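June
By Liis Urbonaitė

Teaching by Hand

The bed gets made 62 times before lunch. It gets unmade 62 times too, and Rosalinda Malabanan says that is the harder half of the job, because it has to be done differently each time. She pulls a corner loose, or drags the sheet toward the wall, or bunches it up in the middle with her knee. Then she picks up a pair of grippers, one in each hand, and puts everything right again while the recorder runs.

Malabanan cleaned hotel rooms for 11 years before she came to Lekulex, a small company that collects household demonstrations for robot makers. She answered an ad that asked for "experience with linens." At the interview they gave her the grippers and a pillowcase and watched what she did.

"I thought it was a sewing job," she says.

There are two main ways to show a robot a task. One is remote control: a person sits or stands at a set of controls and drives a robot's arms, and the robot stores what it did. The other leaves the robot out of it. A person carries the robot's hands around and does the work with them, and a camera records what the hands do. Later a program works out how a real pair of arms could make the same moves. Lekulex does both, but most of its hours now come from the second.

The reason is mostly cost. A pair of arms has to be bolted down, calibrated, and fixed when it breaks. Grippers fit in a backpack. Uldis Rebane, who runs operations, used to send a van with two people and a robot to every home on his list. Now he sends one person on the bus.

"The van is for sale," Rebane says. "Put that in."

What the homes get out of it

The company pays 300 households for the use of their rooms. Most sign up for a few mornings. The rules are short: no faces in the recording, no mail or medicine labels left in reach of the work, pets behind a door. Everything else stays where the family had it. Lekulex tried tidying up first and the customers complained. Their robots had learned to fold a sheet in a room with nothing in it and stopped when they met a chair.

So a collector like Malabanan works around whatever is there. She has folded towels next to a fish tank and made a child's bed with a train set running under it. She keeps a list of the worst mattresses in her head and will recite it if asked.

Learning to be clumsy

New collectors are slow. A finger and thumb can feel the edge of a sheet through two layers. A gripper can't, and the person holding it has to look for the edge, come down on it from above, close, and lift to see whether anything came up. Fitted sheets are the worst. Elastic pulls out of the jaws at an angle and the whole corner snaps back to the middle of the bed.

Sigita Liepiņa trains the new people. She starts them on washcloths and moves them to sheets in the second week. Her main correction is the same for everyone: stop helping. People nudge the cloth with a wrist, or hold it down with a forearm, or lean a hip on the mattress to keep it still. The robot has no hip. A demonstration with a wrist in it goes in the bin.

"You have to want less," she says. "Two points of contact. If you need three, set it down and start over."

She also asks for mistakes, within limits. If a corner slips, the collector picks it up again and keeps recording. A robot that has only seen perfect folds has no idea what to do after a bad one. Lekulex aims to have a slip and a recovery in a good share of every batch, and Liepiņa throws out the ones that look acted. She says she can tell.

Shiferaw, the first customer to order bedding in bulk, asked for 500 demonstrations of one task: smooth a sheet from the center out. It got them in under a month. Then it asked for the same thing on beds pushed against a wall, where one side can't be reached on foot. That took much longer — the collector has to lean in, keep both grippers in view of the camera, and avoid planting a hand. 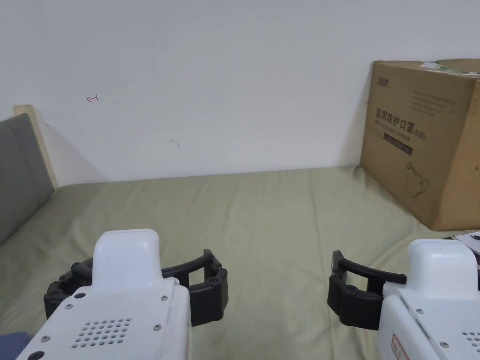
The view from the chair

Remote control hasn't gone away. In the back room at Lekulex, Tõnu Lepik drives a two-armed robot called Plila from a swivel chair with a pair of handles. He used to operate a crane at a timber yard and he still moves like it, in long, even pulls with a pause at the end of each one.

Some work has to be done this way. When Plila lifts a heavy blanket, its arms sag a little and its grip shifts, and a person walking around with handheld grippers will never record that. So the usual order is to train on the handheld recordings first, then have Lepik add a smaller number from the chair. When the trained robot tries the task on its own, he sits with his hands on the handles and takes over when it goes wrong. Those takeovers are saved as well, and Rebane says customers ask for them more than anything else.

Lepik gets through fewer in a day than Malabanan does. There is a short delay in the handles and his eyes get tired. He takes ten minutes off in every hour and spends them outside.

The two of them disagree about which way is better. Lepik thinks the handheld people get away with too much, because a human shoulder can reach places that Plila can't. Malabanan thinks he folds like a crane.

Counting

Flindano, the software Lekulex uses to sort its recordings, had 2,205 bedding demonstrations marked as usable when I visited. Liepiņa had watched every one of them, most at double speed. She was partway through the next batch and stopped on a pillowcase.

"Wrist," she said, and deleted it.

Shares: 62
Comments: 11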